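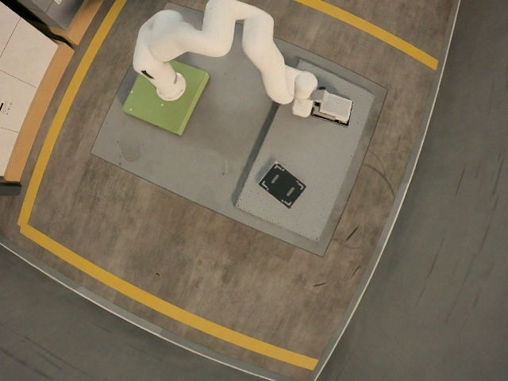
Dunbar to Nurcombe on loan, done by the weekend?

terrace_moth
Local paper has Ross Dunbar going to Nurcombe Town until the end of the season, no fee, they pay half his wages. Nineteen-year-old left back, best crosser at the club, so naturally we're sending him somewhere that hasn't crossed a ball since 2000.

Oldgatesender
He needs games. He's had 5 starts and three of those were in the cup against people with day jobs.

terrace_moth
One of those people with day jobs knocked us out.

BrestitzAway
I live ten minutes from Nurcombe and go when we're not at home. The pitch is decent now, the manager plays a back four, and their left back is 34 and has a knee. Ross walks straight in. Crowd was 471 last time I went and that included a dog in a scarf.

half_time_pie
Is he any relation to Gillespie Dunbar?

Oldgatesender
Nephew. Comes up in every thread.

half_time_pie
Never seen it mentioned.

Oldgatesender
Gillespie went out on loan at the same age, to Stutow. Came back a different player.

terrace_moth
He came back a center half. He was a winger when he left.

Oldgatesender
And played nine seasons for us. I'd take that.

cornerflag77
I don't mind a loan, I mind THIS loan. MacAulay is 31, out of contract in the summer, and he's the only other left back we've got. If he pulls a hamstring we're playing Pruitt there, and I have seen Pruitt there.

BrestitzAway
Does the deal have a recall in it? Paper doesn't say.

cornerflag77
Paper spelled his name two different ways so I wouldn't lean on it.

Oldgatesender
Standard is you can't call him back for the first month, then it's open. MacAulay has missed two games in three years. You lot would worry about a parked car.

cornerflag77
Have you seen him turn lately? Parked car's a fair comparison.

terrace_moth
My actual complaint is that Nurcombe are 9 points adrift. He'll spend four months defending his own box. How's that going to help a kid whose whole game is getting forward?

BrestitzAway
Because defending his own box is the part he can't do. Did you watch the Brestitz game? Their winger went past him so often they should've exchanged numbers.

terrace_moth
I was at the Brestitz game. I was in the line for tea for most of it, by choice.

half_time_pie
Do we get to wear the scarf on the dog if we go and watch him?

BrestitzAway
Dog's a season ticket holder, you'd have to ask.

Oldgatesender
Club site has just put it up. Loan to the end of the season, recall after 28 days, shirt number 23. Good luck to him.

cornerflag77
Fine. Good luck Ross. Somebody wrap MacAulay in a blanket.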